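Can a machine make me a sandwich yet?
Home Automation > General Chat
Page 1 of 1

jorum_fan
Posts: 48
Joined: July

Okay, I have to get this off my chest because my brother-in-law says I'm dreaming. I think we're really close to an arm on the counter that makes lunch. Bread, cheese, tomato, lettuce, done! I've been following the Clastwood kitchen project all year and every update is better than the last. Who else is excited?

NadhirahO
Posts: 2,234

Me! But close for bread and cheese, and further off for the salad parts. I help out with a pick-and-place setup two evenings a week and I love it to bits, and produce is where it gets interesting. Every tomato is a new tomato.

cayetano.m
Posts: 611

I run a small shop with a Prieto arm loading blanks into a press. It does 2,000 parts between checkups and never complains. Ask it to pick up a rag off the floor and you'll be there all night. A kitchen is all rags, if you ask me. I'd say ten years.

jorum_fan

Ten years! Come on, Cayetano. The Clastwood people already had theirs stacking cups.

cayetano.m

Cups are blanks with handles.

NadhirahO

Ha, fair. Cups hold their shape, so once you know where one is you're mostly home. Greens are the fun part for me.

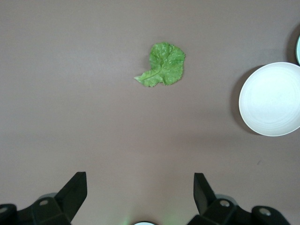 Lettuce is my favorite test item right now, and I'd put it ahead of any cup. You can't just close on it from the sides like a block, you need something to get hold of. A leaf like this one lies flat on the table, with the edges all frilly and hardly any height to grab, but the rib runs down to a little stem point sticking out at the lower left, and that's where I'd go in. Pinch the rib, lift slow, set it on the plate. Squeeze the ruffled part and you get a bruise or a tear. I think a decent arm can learn this - and I mean soon, not ten years.

RosaliaG
Posts: 97

I cook for a living and I'm with Nadhirah on the rib. It's how I'd pick it up too, if I had only two fingers. But a cook grabs a whole handful and shakes it out. One leaf at a time is fine for one sandwich, and I have a lunch rush.

NadhirahO

Totally agree, speed is a different problem. For a person at home who has trouble with their hands, though, one leaf at a time would be wonderful.

cayetano.m

That one I'll give you. My mother would use it. I still wouldn't let it near the tomato knife.

jorum_fan

So five years?

cayetano.m

Seven, and you're buying the lettuce.

RosaliaG

Has anyone tried it with spinach? Small leaves, all stuck together. I'd love to see that.

NadhirahO

Not yet, it's next on my list! I'll start a new thread when I've got something to show.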